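Soft Goods Workroom, notebook
October, entry opened 9:40 a.m.
Present: Y. Yurchenko (author), A. Gyamfi until noon

Subject: intake of the Stedik lot, labels and surface condition

The third carton of the Stedik lot was opened this morning. The lot comprises 74 small plush articles intended for the Fluven display, of which 21 had been entered before today. The purpose of the session was to settle the labeling procedure and to enter as many of the remaining articles as time allowed. The carton was received with its tape intact and one crushed corner. No damage was found to the contents on that side.

The question carried over from the previous entry was whether the manufacturer's hang tags are to be kept on the articles or removed and filed. Mr. Gyamfi favors removal. His view is that a tag pulls on the point where it is fastened and that a loop, once caught in a drawer, can tear the cloth it passes through. The author's view is that a tag separated from its article is of little use after a year, however carefully the envelope is marked. The matter was discussed at some length and the following was agreed for this lot only: tags remain attached, are copied in full before storage, and are laid flat beside the article when it is packed. Removal requires initials in the register.

Copying the tags is slow work. Most of the text on those handled today is in Chinese, set very small, and the layout differs from one style to the next. The fields that matter to us are the material content, the standard number (the line beginning GB) and the place of origin. The remaining lines may be copied by photograph and left untranslated until Economou has returned the glossary, which has been out for three weeks. Where a punched hole falls within the printed panel, check that no character has been lost to it, and if one has, write "hole" in the register and leave the space blank. Do not supply the missing character by guesswork.
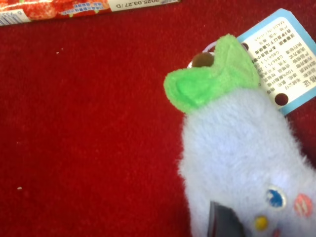

Color entries need to be made more consistent. Going back through the first 21 entries, the author found the same pale body cloth recorded as "lilac," "lavender," "gray-blue" and, in one place, "white." Part of the difficulty is the background. On the red velvety cloth a pale article appears cooler than it does on the gray board, and two people working at different stations will write different words in good faith. From today the color is to be judged on the gray board next to the north window, before 3 p.m., and written as two words, the lighter or darker term first: "pale lavender-blue," "bright lime-green." Trade names for colors are not to be used.

The red cloth will be kept for general handling. It holds a soft article in position and does not mark it. Its drawback is that it takes up fiber. A strip of clear tape pressed on the left half at 11:15 lifted a fair quantity of short red pile together with some pale lint, source not determined. The cloth should be brushed in one direction at the start of each session and again after any long-haired article. The Sasska brush is adequate for this. The stiff brush from the sink should not be used on it, as it flattens the pile and leaves tracks.

Notes on construction, for the register template. The present template has one line for "trim," and everything that is not body cloth has been forced into it. Mr. Gyamfi proposes separate lines for caps and leaves, for beads, and for face details. The author agrees. Felt-like pieces should be described as such unless the tag confirms the fiber. A bead is to be entered by color and finish, with its material left open where it cannot be established by eye. Loops are to be entered as part of the tag and not as part of the article, even where they pass through the trim. Creases in flat pieces are to be noted but not pressed out. We do not know which were put there at the factory and which came from the carton, and a warm iron is in any case out of the question near long fiber.

Test of storage tissue. Three sheets from the new pack were tried against shaggy cloth taken from the scrap box. Two released cleanly. The third, the one with the slightly rough side, drew out fibers when it was pulled away quickly. The smooth side is to face the article. The rough side has been marked with a pencil cross in the corner of each sheet, and the rest of the pack needs the same treatment before use.

Mr. Gyamfi left at noon. The author continued with tag copies until 2:30 p.m. and then stopped, the light having become too poor for the small print. The magnifier on the bench arm has worked loose again and drops slowly during use. It needs a new washer.

Outstanding:
Revise register template, separate lines as above (Gyamfi)
Correct color terms in entries 1 to 21 (Yurchenko)
Ask Economou for the glossary, or for whatever part is finished
Mark remaining tissue
Washer for magnifier
Confirm with Fluven whether tags are to be visible on display. If they are, the rule on laying them flat will have to be looked at again before the fourth carton is opened.

Y.Y.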